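Section 4. Sorting and putting away the small jewellery

For the Toma guest and children's rooms set, Perkdale flats. Replaces the old sheet, last changed in February. Read section 3 first if the Pedau storage box is still in its wrapping.

4.1 Before you start

You need:
the open box (white, grey rim)
a flat, made-up bed or a wide table
a soft dry cloth
spare elastic, small scissors
the Etuvico lid, if your set came with one. Not all did.

A bed is better than a table. Beads drop, beads roll, a sheet stops them. Pull the sheet tight first, no folds. Patterned sheet is fine for big beads, bad for seed beads, so put a plain towel down for those.

CAUTION. Small beads and charms are a choking risk. Children under three out of the room, door shut, until the box is away again.

Note: turn off the fan or air conditioner if you are handling loose thread or paper labels. They go everywhere.

4.2 Emptying the box

1. Put the box in the middle of the bed, not near the edge.

2. Lift pieces out one at a time. Don't tip. Tipping is how strands get knotted and how clear bangles get scratched.

3. Lay everything down in front of the box, bracelets in one row, strands in another. Loose beads go in a saucer, never straight on the sheet.

4. Wipe the inside of the box with the cloth. Dry only. If it's sticky use a damp corner and then wait, properly wait, before anything goes back in.

5. Run a finger round the inside corners. Crimps and jump rings hide there.

4.3 Checking each piece

6. Elastic bracelets: stretch gently, a finger's width. If you see white threads or a gap between beads, put to one side for restringing (section 6).

7. Bangles: feel for cracks along the inside edge. Cracked ones don't go back. Charms can be saved, the bangle can't.

8. Pearl strands: hold by both ends, never by one. Look at the knots near the clasp. Brown or fluffy knots, put to one side.

9. Big single beads: check the hole for chips. A chipped hole will cut thread in no time.

CAUTION. No perfume, hairspray or hand cream near pearl finishes, real or imitation. The coating goes dull and wont come back.

4.4 Putting things back

The order matters a bit. Bracelets and bangle to the left, strand to the right, so the strand isn't under anything heavy.

10. Pink beaded bracelet first, left side, lying flat.

11. Clear bangle next to it, just to the right. Turn the charm so it isn't trapped underneath.

12. Pearl strand on the right. Coil it loosely, no tight loops. Tuck the clasp to the inside of the coil.

13. Large silver pearl-like bead last, at the back edge. Set it down, let go slowly. Round and heavy-ish things find their own way to the corner, let them.
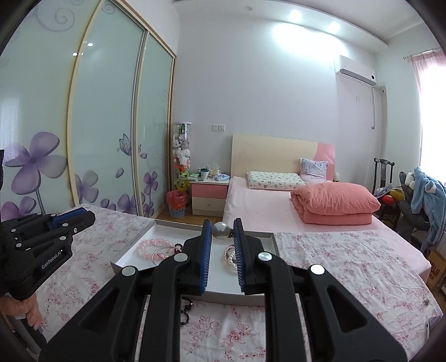 14. Dark beaded bracelet. This one stays out until the other pieces are settled, then goes in along the front. If it won't lie flat without pressing on the strand, leave it out and use the drawer (4.6).

15. Look over the sheet. Pat it with your palm, especially the patterned parts, and lift the pillow if there's one close by.

16. Lid on, if you have one. Should drop into place. If it needs pushing, something is sticking up. Take it off again and look.

4.5 If something goes wrong

Strand is knotted. Lay it flat, work from the middle of the knot outwards with a pin. Don't pull the ends. A little talc helps on thread, not on metal chain.

Bead has gone under the bed. Torch held low along the floor, you'll see the shadow before you see the bead. Failing that, stocking over the vacuum hose.

Bead has gone under the wardrobe. Sliding door wardrobes have a floor track, check that first. Nine times in ten it's in the track.

Elastic snapped while you were checking. Keep all the beads in the saucer, cover it. Restring with 60 cm of elastic and trim after the knot, not before.

Box has split at a corner. Ask for part 2802 (box only). The lid is a seperate part, 2511. Don't mix with the older lid, it sits proud.

4.6 Where to keep it

Upper drawer of the bedside cabinet is best. Dark, level, easy to reach.

Not on top of the cabinet next to mugs and tissues. Drinks get knocked over.

Not on a window sill. Sun yellows imitation pearl.

Not in with the stuffed toys, however good it looks in there. Fluff gets in the bead holes and clasps catch on plush.

Keep at least 100 mm clear above the box if it goes on a shelf, otherwise the lid can't be lifted straight and you end up tilting it.

17. Shake the sheet out over the bed, not over the floor, then put it back on.

18. Fold the cloth and store it under the box. Don't put it inside, it snags.

Repeat the elastic check every few months, more often for pieces worn daily. Restringing and new clasps are in section 6.

Sheet checked May 11, 2021.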